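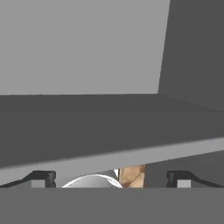
Wrist view in the simulator, fingers open, white object between them and the shelf edge ahead.

Gripper catches the shelf lip on approach, planner reports no collision

Posted by Nwachukwu, 7th January

I am running a pick task in simulation with a parallel gripper and a wrist camera. The target is the white object, with a wood-textured block right next to it. A dark gray slab sits in front of the wrist camera and the pick has to be made close to its near edge.

The planner returns a valid path every time. In 286 of 3113 runs the housing or a finger touches the front edge of the slab during the last part of the approach. The physics engine then pushes the arm back, the joint error limit trips and the episode stops. The log shows a contact between the gripper body and the shelf, but the planner's own check says the path is clear.

I have tried a slower approach and a smaller step size. Neither changed the failure rate. The same scene files ran without this fault in July, before I replaced the gripper model. What should I look at first?

Osorel

Add a bigger margin around the shelf. I had something similar with a cabinet and padding fixed it.

Kamonchanok Siriwan

Compare the collision geometry before you change any margins. The planner and the physics engine usually load separate shapes for the same part, and you say the gripper model was replaced. If the planner still has the old housing, it is checking a hand of a different size.

Turn on collision shape display in both and put the arm in the pose where the contact is logged. Look at the housing first, then the fingers at full opening. Some setups check the fingers closed because the finger joints were left out of the planning group and default to zero. In your view the fingers are spread wide, so that error would matter a great deal near an edge.

Then do the same for the shelf. The lighter strip along the near edge may be a separate mesh. If it was added as a visual and a physics shape but never sent to the planning scene, the planner only knows about the slab behind it.

Padding will hide either fault, but with the block that close to the target you may lose valid grasps on that side. I would also not carry padded settings over to a real arm until the shapes agree - a joint limit trip in simulation is a hard stop against furniture on hardware.

Nwachukwu

It was the fingers. The planning scene had them closed. The strip is part of the slab mesh and matches on both sides. I now pass the finger joint positions in the start state and have rerun the first 286 failures. Six still stop, all with the housing in contact and not the fingers.

Kamonchanok Siriwan

Check the housing mesh origin for those. An offset of 2 mm between the two files is enough if the path runs that close to the edge.

Istside

Also check interpolation. Our planner tested waypoints only, and the contact was between them. Shorter segments on the final approach cleared it.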